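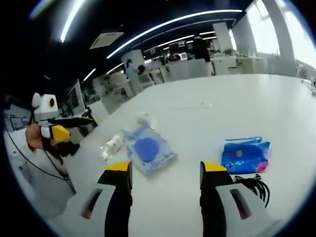 Both grippers at the long table, yellow pads on.

Pad wear on the hand-held grippers
Posted by kosanach_gin, October, 4:10 pm

How often are people swapping the yellow fingertip pads? Ours start letting go of bags and anything glossy well before they look worn. I've been wiping them every 30 grabs, which makes me popular with whoever is waiting.

berken_bru
Every 30 is housekeeping as a hobby. We wipe at lunch and swap at 90 hours. Are your two fingers closing square? If one pad meets the other on its edge, a slick bag will slide out however clean you are.

rfarina
Disagree on 90. Plastic film leaves something on the pads and by mid-afternoon ours squeak. Wipe every 3 bags if it's film, less for bottles. Plain water, please. Someone here tried solvent and invented a new kind of chewing gum.

berken_bru
Every 3 bags. Do you tuck them in at night too?

agata_g
Check the cable before you blame the pads. If it pulls on your wrist you tilt without noticing, and the grip goes crooked. I leave a loose loop along the forearm.

kosanach_gin
Squared up the left finger, it was off by a hair. Fewer drops so far. Still wiping, Bru.

rfarina
Good. What did you use to check it, a feeler gauge or just paper?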